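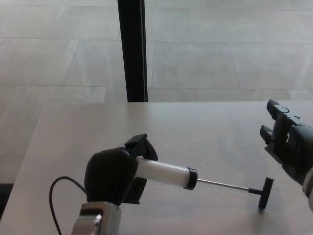 The winter I learned to bake bread

When I moved to Ormsby I did not plan to become a person who bakes. In the town where I grew up there was a bakery on every second street, and my mother would have laughed at anybody who made bread at home. You went down with a cloth bag before breakfast and you came back with a warm loaf, and usually one end of it was already eaten.

In Ormsby the bread is soft. I say this with respect to my neighbors, who like it very much. But I missed the crust so strongly that in December I bought a 30 pound sack of flour and decided to try.

The first loaves were a disaster. I followed a recipe which asked for 500 grams of flour and a starter that should double in size overnight. My starter did not double. It sat in its jar on top of the refrigerator and smelled like nail polish. I threw it away and began again, this time with rye flour, and after nine days it finally made bubbles.

The man who helped me most was Wiremu Nepia, who taught the evening course at the library. He looked at a photo of my bread, cut in half, and asked only one question: how warm is your kitchen? I had never measured it. I am from a cold house and I keep a cold house, so my dough was sleeping all night when I thought it was working. He told me to put it in the oven with only the lamp on - no heat, just the lamp - and to wait until it looked alive, whatever the clock says.

This was difficult for me. I like instructions with numbers. I worked many years in an office where everything was written down, and "until it looks alive" is not something I knew how to do. I stood in front of the oven at six in the morning with my coffee and looked through the glass, and I felt a little stupid.

Now I bake two times a week. I leave the lid on the pot for the first 30 minutes and then I take it off, and I let the crust become darker than I used to dare. My husband says it is almost like at home. My mother, who saw it on the telephone, says the holes are too big and the butter will fall through. She is right about the butter.

Next I want to try the seeded rolls from my childhood. I still don't know the English name for one of the seeds, so if somebody reading this has an idea - small, black, tastes a bit like onion - please write it in the comments.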